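Best way to arrange a white cube shelf in a playroom?
Posted in Storage and Furniture

Julola
7 replies, 892 views

We have put together a big white cubby unit for the back room, the sort with open boxes in four columns. It was meant to take all the children's things off the floor, and so far I haven't put anything in it as I can't decide on a system. Every time I start I end up sitting on the carpet with a pile of jigsaws.

What has to go in: picture books, jigsaws, wooden bricks, a lot of small plastic animals, craft paper and pens, dressing-up clothes and a few board games that belong to the adults. The children are 4 and nearly 2.

The compartments aren't all one size, which makes it harder. Should I buy matching boxes for the lot or leave some open? And do heavy things go at the bottom even if that means the little one can get at them? I'd also like to know what people use to clean white panels, as I can see these getting grubby quickly.

Clanedar

Heavy things at the bottom, yes. Bricks and books low down, light things up high. Fix it to the wall before you load it, whatever the instructions say. Ours came with a bracket and we put it off until April, by which time we had to take everything out again to reach the back.

Don't buy boxes yet. Measure the inside of the openings, not the outside, and measure the depth as well. I bought a set that were 42 cm deep and they stuck out far enough to catch your hip on.

Filip

I look after the toy cupboard at a playgroup and have sorted out a few of these units, so this is how I would do it.

Start with everything on the floor in heaps, one heap for each kind of thing. Throw out the broken bits and the jigsaws with pieces missing. Then give each heap a compartment before you buy anything. If a heap won't fit in one, split it and put half away in a cupboard. Swap the halves over every few weeks. The children play with more of it that way.

Use the lowest compartments for what the children can fetch and put back without help. Bricks in an open basket, animals in another, picture books standing up with nothing else in with them. Baskets without lids are much better for small children, as lids get left all over the room.

The middle row is for things they need to ask for but can see. Jigsaws go flat, no more than five or six high or they won't get the bottom one out. If the boxes have split, put each puzzle in a zip bag with the picture cut from the lid.

Pens, scissors and paint go at the top, and your board games too.
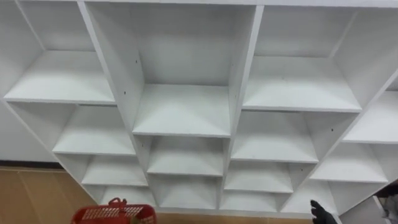 Dressing-up clothes are the awkward one. They take up a lot of room and they never stay folded, so I'd give them the biggest opening you have and just push them in, or hang them on hooks on the back of the door and keep the shelf for toys.

For cleaning, warm water with a drop of washing-up liquid on a soft cloth, then dry it with another cloth. Pay attention to the inside corners, where the dust sits. Pen comes off most smooth white panels if you get to it the same day. I wouldn't use a scouring sponge or a cream cleaner, they take the shine off and then the dirt sticks.

Leave one or two compartments empty if you can manage it. Something will turn up at a birthday.

Driter

Just chuck it all in and shut the door. We labelled every box with little pictures and they were ignored within a week. The books did stay where we put them though, so Filip is probably right about keeping those on their own.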